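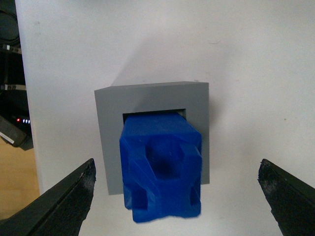
Submitted by Asabe Okafor, Program Lead, Clemholm Automation Laboratory
To: The Grenden Fund, Skills and Industry Program
July 4, 2022

Progress report: public demonstration and open day

1. Purpose of this report

Under the terms of the award, the laboratory is required to report on each public event supported by the Fund. The present report covers the open day held at Clemholm in the second quarter of the grant. It should be read together with the work plan submitted at the start of the award.

2. Attendance and program

The open day received 146 visitors over one day. Most came from manufacturing firms in the district, with two groups from secondary schools and a small party from the Omoregie training center. Visitors were admitted in timed groups, and each group remained in the laboratory for 30 minutes. The morning was reserved for firms. Schools attended in the afternoon, when the pace of the talks was slowed and more time was left for questions.

The program consisted of a short introduction by Angus Pomare, the laboratory's technical manager, followed by a live demonstration at the insertion station and an open discussion with staff.

3. The insertion demonstration

The task selected for the demonstration was the fitting of a block into a square opening in an upright gray frame. It is the first of the assembly tasks set out in the work plan. The blue block used at the station has recesses and angled facets on its front face, and visitors were invited to consider which of these surfaces a two-finger gripper could hold securely.

Staff explained the difference between a block that has entered the opening and one that is fully seated. A part may be lodged in the frame and still sit at a tilt, with a narrow gap along one edge of the opening. The gripper can be open and clear of the part at this point, so the position of the fingers alone does not establish that the task is complete. Several production engineers described similar difficulties with press-fit parts on their own lines, and this became the main subject of discussion in the morning groups.

The view from the wrist camera was shown on a screen beside the station. Feedback forms rated this as the most useful part of the visit. Visitors standing at the barrier could not otherwise see the contact between block and frame.

4. Matters arising

Two points require attention before the next event. Sound in the laboratory was poor, and those at the back of the larger groups reported that they could not follow the commentary. The explanation of how attempts are scored was also too long for the school groups and will be rewritten.

One firm, Briltomura, has asked to bring its own part for a trial at the station. The request falls within the scope of the award, and a visit is being arranged.

5. Expenditure

The approved budget for the open day was $2000. Costs were met within this amount — the unspent balance of $200 has been carried forward to the next event, subject to the Fund's agreement.

6. Next steps

A second open day is planned for October. Group sizes will be reduced and a portable speaker will be provided. Mr. Pomare will revise the scoring explanation and send a copy to the Fund with the draft program. The Fund is asked to confirm the carry-forward described in section 5 and to indicate whether a representative wishes to attend.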